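Kitchen tips from the fridge task, Turetau bench notes
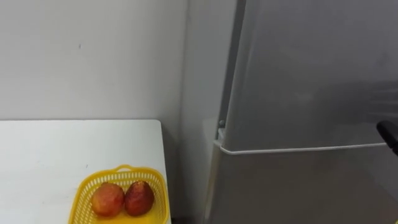

Page last changed: September. Sections on door seals and basket height are new, rest is tidied.

Quick page. People keep asking how we set up the kitchen for the fruit-to-fridge runs and I keep typing the same email. So, everything in one spot. Tips first, numbers near the bottom, moans throughout.

Task, for anyone landing here cold: fruit in a basket on the table, fridge beside it, robot opens the door, moves the fruit in, shuts the door. We log the whole thing and train on it. Method is called Jukemon (don't ask). Most of what made it work better was housekeeping.

TABLE AND BASKET

Put the table beside the fridge but leave a gap. We had it hard up against the side at first and every door swing was a worry. A gap you can get a broom down is plenty, and you'll want the broom.

Basket with open lattice sides. Ours is yellow plastic, on a white table, so it stands out a mile. Tried a white bowl early on and the grasp predictions wandered all over the place. Bright colour, pale table. Cheapest fix on this page.

Two mangoes is a good load. Side by side, nearly touching, is the hard case and you want plenty of it. If you only ever train with fruit spaced out nicely it'll fall to bits the first time somebody tips the shopping in.

Basket goes near the front of the table on the fridge side. Not right on the corner. Lost one off the corner, spent the arvo cleaning behind the fridge.

If it slides, a square of damp cloth underneath. Wring it out properly. Rubber shelf liner works too but it creeps after a day or so and then your basket is on a slant and you dont notice till you look at the logs.

MANGOES

Firm ones. Buy them underripe and rotate. A ripe mango bruises after a few grasps, then leaks, then the fingertips get sticky and everything after that is rubbish data.

Red and orange mottled skins gave us more trouble than plain green. Segmentation likes to split one fruit into two where the colour changes. Fix was boring: more fruit, more variety, turn them by hand between runs so it sees every side.

Wash and dry before use. Sap on the skin is slippery, and some people come up in a rash from it, so gloves if you're sensitive.

Soft ones go in the freezer, cut up, for smoothies. Label the bag. Don't eat anything that's been on the floor, obviously.

Fake fruit: we tried it. Weight's wrong and it bounces. Fine for checking the arm reaches. Don't train on it.

FRIDGE DOOR

The bit that ate the most time. Silver doors reflect everything, and a band of light across the front moves as the day goes on. Depth goes patchy right where you need it. What helped, in order:

Soft even light. Bounce it off the wall, don't point lamps at the door.
Wipe with a barely damp microfibre cloth, along the grain, then a dry one. Smears are worse than dust.
Same time of day for calibration. Ours is 7 am before the sun gets round.
No magnets or notes on the door while logging. They move, people move them, the policy learns the pizza menu.

Check the seal. Sticky seals make the first pull much harder than the rest of the swing, and the arm either gives up or yanks. Warm water, drop of dish soap, old toothbrush, dry it well. We did this halfway through the study and had to throw out the earlier door runs, as the pull was just a different job afterwards. Do it BEFORE you start.

Also wait a bit between openings. Shut a fridge and try it again straight off and it fights you, cold air shrinking inside. We leave 30 seconds. The arm doesn't complain but the force readings come out much neater.

Level the fridge. If the door drifts open or shut by itself, wind the front feet till it stays put. Some people like a slight lean back so it self closes. Good for a home kitchen, bad for a test where closing is the thing you're measuring.

SURFACES AND WALLS

Plain wall behind is good. A white table against a white wall can lose its back edge though, and we had the arm coming in low a couple of times. Thin strip of tape along the edge for calibration only, then peel it off. Eucalyptus oil gets the glue residue, test a corner first.

Smudges on a white tabletop: bicarb paste, soft cloth, rinse. Don't scrub, you'll get dull patches.

THE RESULT, SHORT VERSION

We logged 543 runs all up. Then the question was whether tidy data beats lots of data. Compared a policy trained on 300 runs picked for clean setup (seal done, light even, fruit firm) with one trained on the lot, early messy ones included. The 300 did better on door opening and came out much the same on fruit. I expected fruit to be where the difference was. Wrong.

Still don't trust it fully. One kitchen, one fridge. Bednárik is the other site and their fridge has a different handle, so we'll see. They're using the Dralta fingertips, which are grippier, so it won't be a clean comparision either way.

Failures, when we got them, were mostly the door not quite latching. Arm lets go early. Looks shut, isn't, milk goes off. We now do a second gentle push as part of every demo and I'd do that from day one.

ODDS AND ENDS

Clean fingertips every 4 runs. Isopropyl on a lint free wipe. Let it dry before touching food.

Paper towel on the fridge shelf. Catches drips, lifts straight out.

Take the basket out and rinse it at the end of the day. Fruit juice sits in those little holes and you get ants. We got ants.

Keep glass off the shelf you're loading.

To add: bananas, crisper drawer, what to do about eggs (nothing good so far)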